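Ticket 338 – Noltar reservoir, public comment portal
Opened by: Aušra Paju, Erham water district
Priority: 3

Comments on the draft environmental report are rejected when the attached file names the Mockus road relocation. The form returns "section not found." Other sections go through.

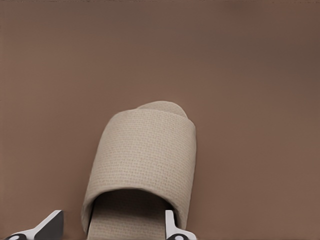 Codgate support, Thursday: Reproduced. The road section was renumbered to 7 in the revised draft, but the portal still has the old list. Attachment size is fine.
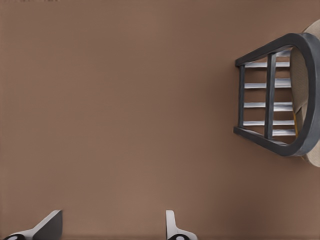
Section list reloaded. Comments over 2,000 characters are still cut short – that is a separate setting and needs approval from the district.

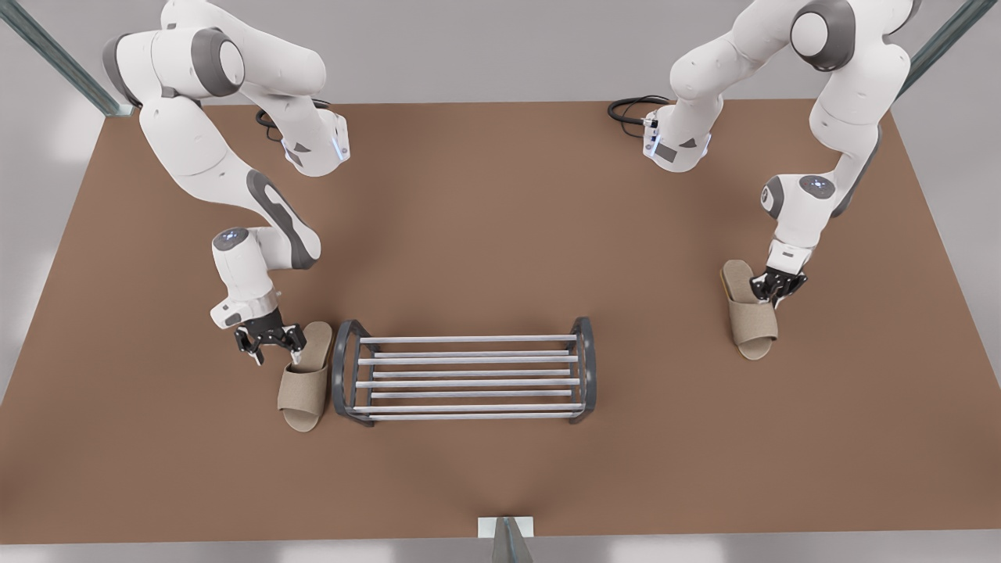

Paju: Road comments now go through. Please raise the limit before the hearing. Approved on our side.

Codgate support: Limit removed. Closing.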